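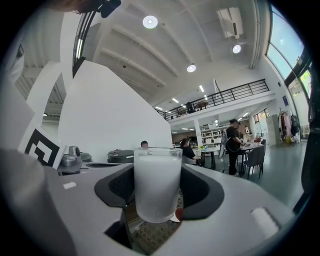 Drandodora Eren tumblers, set of six: a long review of a plain glass

By Firdevs Tekin

I drink a glass of milk every evening and have done since I was small, so I have opinions on what it comes in. Milk is a fussy thing to put in a glass, if you ask me. Water looks fine in anything, and squash hides a multitude of sins, but milk shows you every wobble in the sides and every smear you missed at the sink. Filled nearly to the top like the one in the photo, a straight clear glass with a good solid rim looks lovely to me, and it's the reason I ended up buying the Eren in the first place.

My old tumblers were Cluvitz ones, bought when we moved in, and they had dwindled in the usual way until there were two left and one of those had a chip. I put off replacing them for ages (we had mugs, we had jam jars, we coped) and then my sister came to stay with her three children in November and I found myself serving orange juice in a measuring jug. I ordered new glasses that same evening.

What you get

The Eren is the straight-sided one in the Drandodora range. There's a curvy one as well, and a short one meant for whisky, but the Eren is the plain cylinder. They come as a set of six in a cardboard box with cardboard dividers, and mine arrived from Endov without so much as a scratch, which I was glad of after a sad episode with a mixing bowl the year before. The shop's page had 1,369 customer ratings when I was looking, and I did read rather a lot of them over a biscuit. Most people said "nice glasses" and left it there. I wanted somebody to tell me whether they stick together in the cupboard and whether a child can hold one, so I've tried to cover that sort of thing below.

No instructions, obviously, apart from a little leaflet about dishwashers. There's a sticker on the bottom of each glass, and I'll come back to those stickers because I haven't forgiven them.

The rim

I'm starting with the rim as it's the thing people will either love or grumble about. It's thick. If you're used to those whisper-thin glasses that you get in restaurants, your first sip from an Eren will feel a bit like drinking from something in a school dining hall. I happen to like that! It's rounded off properly, with no seam or sharp line, and it feels friendly on the lip. With milk it suits very well, and with cold water too. My husband likes a beer in a thin glass and still goes to the back of the cupboard for his own one, and I've stopped trying to convert him.

The other side of it is that a thick rim can take a knock. I've clonked these against the tap more times than I'd like to admit and I keep running my thumb round the edge afterwards, expecting the worst. So far there's nothing, not even a tiny flake. The Cluvitz ones would have gone straight in the bin after the first of those.

Now, pouring. Nobody in this house pours from a tumbler very often, but if you're the kind of person who tips leftover milk back into a pan or a jug, go slowly. The rounded edge makes it run down the outside. I lost a good splash over the worktop the first time I tried it, when I was making a white sauce and couldn't be bothered to open a new bottle.

Holding one

The sides go straight up and down, with no waist and no dimples. Dry hands, dry glass, no trouble at all, and there's a reassuring bit of weight to it. Cold milk on a warm day is another matter, as the outside mists up and then it wants a proper grip. I notice that I hold mine lower down and with more of my hand than I did the Cluvitz ones, which narrowed a little at the middle.

My niece is the youngest of the three and she used both hands and managed very nicely, though we only half filled it for her. Her brothers were fine. I'd say that if you have a toddler you'll want a beaker for a while yet, and I wouldn't hold that against the glass.

They stand well. The base is flat and heavy enough that the glass doesn't rock on our kitchen table, which is old and has a dip in it where everything else seems to rock. I also tend to put my evening glass down on the floor beside the armchair, on the rug, and it's been steady there too. I know I shouldn't. I've been told I shouldn't by everyone who has ever lived with me.

Washing up

This is where milk drinkers should pay attention. If you leave a milk glass overnight you get that cloudy ring at the bottom, and with some glasses it's a real nuisance to shift since you can't get your hand inside. I have fairly small hands and I can get a cloth to the bottom of an Eren with three fingers and a bit of a twist. My husband can't, and uses the bottle brush. A quick rinse in cold water straight after drinking saves all of it, and please do make it cold. Hot water on milk just sets it on the glass like paint.

In the dishwasher they go on the top rack and they come out clear. I was worried about clouding, as our water here is very hard and it has ruined nice glasses before, so I've been keeping one back and washing it only by hand to compare. After six months of that I held the two up at the window next to each other and there was a faint bloom on the dishwasher one. You'd never spot it with anything in the glass. A wipe with white vinegar took most of it off and I was quite pleased with myself for the rest of the morning.

Drying is easy. There's no deep hollow in the base to collect a puddle, so when you turn them upside down on the rack you don't get that dribble down your sleeve when you pick them up again. Such a small thing, and it annoyed me for years with the old ones.

The stickers

Right. Each glass has a paper sticker underneath, and it does not come off. It comes off in shreds, and then there's a gummy patch that picks up fluff from the tea towel. I soaked them in hot soapy water, I scraped with a fingernail, I said a few words. What did the trick in the end was a dab of cooking oil rubbed in with kitchen paper, left for 10 minutes and then washed off with plenty of washing-up liquid. All six came clean that way. I'd rather have spent the time drinking the milk, frankly, and I do wish Drandodora would put one sticker on the box and leave it at that.

In the cupboard

They don't stack. I'll say it again for anybody with a small kitchen — they don't stack, and if you try it the top one perches on the rim of the lower one and looks at you. A straight cylinder won't go inside another of the same size, so it's hardly a surprise, but I did try. Ours stand in two short rows on the middle shelf and take up more room than the Cluvitz ones did, which nested three high (and also jammed, and had to be coaxed apart with ice and warm water, so swings and roundabouts).

They're tall enough that I had to move one shelf up a notch. Do measure your gap before you order.

Hot things, cold things

The leaflet says not to pour boiling drinks into them and I haven't. I do take mine with warm milk in the winter, heated gently in a small pan and left to stand until I can dip a finger in, and the glass has been quite happy with that. It gets warm to hold, of course, and the thick rim takes a moment longer to warm up than the milk does, so you get a cool edge and a warm sip. Rather nice.

From the fridge they're good. I sometimes put an empty one in the door for a while before supper, and the weight of the glass seems to keep the chill for a decent time afterwards. A spoonful of honey stirs in well enough too, although a teaspoon disappears to the bottom if you let go of it and you'll need a longer one to fish it out.

Would I buy them again?

Yes, and I nearly have. I've got a second set in my basket at Endov for when the children come back, and I'm only dithering over where on earth to put them. If you like a fine, delicate glass, or you need something that tucks away inside itself, these will irritate you. If you want a plain solid tumbler for every day, and particularly if you're a milk person like me, I think you'll get on with them very well.

I'd take a star off for the stickers and half of one back for the way they dry. Do keep some cooking oil handy when you open the box.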